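Blade hollow and rocker on pair skating boots: notes after one season

October 17, 2021

I have been sharpening figure blades for the adult pairs group at the Dronton rink since May. Before that I only did my own. Several people have asked what settings I use and why the numbers on the sheet by the bench changed in the middle of summer, so I am writing it up once.

Terms first. The hollow is the groove ground along the bottom of the blade, given as the radius of the circle that would fit in it. A small radius is a deep groove with tall, sharp edges. A large radius is a shallow groove. The rocker is the curve of the blade from front to back. People mix these up at the bench all the time and then ask for the wrong thing.

Most recreational figure skaters I see come in at a 1/2 inch hollow. Former hockey players who have moved over to pairs tend to ask for deeper, because they want to feel the edge bite in a hard stop. On a figure blade I talk them down. A deep hollow grabs on three-turns and makes it harder to hold a clean glide on one foot with a partner's weight coming on and off. In a lift, the person underneath is turning with a load that may double for a few seconds. Too much bite shows up there as a stutter through the rotation. Too little and the foot slides out on the exit edge.

What I settled on:

Lifting partner, over 75 kg: 9/16 inch
Lifting partner, under 75 kg: 1/2 inch
Lifted partner: 7/16 inch to start, 1/2 inch if they jump very little
Hockey converts, first two months: 1/2 inch, no exceptions

The change in summer was on the first line. I had heavier skaters at 1/2 inch and two of them complained of the same thing, a drag on the back outside edge during the death spiral pivot. Going shallower fixed it for one. The other turned out to have a blade mounted toward the inside of the boot, and no amount of grinding was going to help. I moved the mount 2 mm and he has been fine.

Necati Dağdelen, who skated pairs in Kurtuluş for years before he moved here, disagrees with me on the lifted partner. He would put everyone at 1/2 inch and let them learn to press. His argument is that a pair should feel the same ice. I see the point, but the skater being set down lands on one foot, usually moving backward, and I want that edge to hold at low pressure. We tried it his way with one couple over a few sessions. She asked for the old grind back. One couple proves nothing, and I have said so to him.

On the machine. The club has a Leltetton bench grinder with a cross-grind wheel that I never use on figure blades. The finishing wheel is fine. The holder that came with it is made for hockey steel and will not follow the longer radius near the toe pick without flattening it, so I bought a Zotia holder for 759, which was more than I wanted to spend. It has an adjustable stop that keeps the wheel clear of the drag pick. Take off the drag pick by accident and you have changed where the spin sits on the blade, and the skater will blame themselves for a month before they blame you.

Dressing the wheel matters more than pass count. I dress before every pair of blades, then do light passes until the marker line along the hollow is gone. I draw the line with an ordinary felt tip. If the line goes from the edges first and stays in the center, the old grind was deeper than what I am putting on, and it will need a few more passes. Finish with two very light passes at constant speed, a drop of oil on the steel, then the stone on the outside faces to take the burr off.

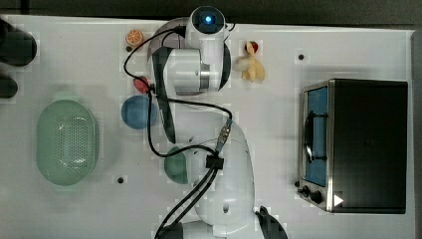

Level edges are the part I see done badly most often, including by shops. Lay a straight bar across the two edges and check it against a small square held to the side of the blade. If one edge is high, the skater will lean to find it and the free hip will start to open. The skater's leg should stack in line over the blade; the ankle, knee and hip are just links and joints, and an error at the far end gets passed up the line. I check level at three places on the blade: just behind the pick, at the middle, and 40 mm from the heel. A blade can be level in the middle and off at the heel if it was clamped with a twist.

Intervals. I log hours on ice for each skater, and the useful life of a grind for this group is 24 hours, a bit less if they practice on the small pad, where the ice is kept colder and harder. Some want it done every week. Every sharpening removes steel that does not come back, so I turn those requests down unless there is a nick.

Guards are for walking. Soakers are for the bag. Blades put away wet in hard guards come to me with rust in the hollow, and I then have to take off far more than I would like.

Next on the list is measuring rocker properly. At the moment I compare against a printed template, which is good enough to see a flat spot but not to say how bad it is. I have a dial gauge on order and will post the jig drawing when it works.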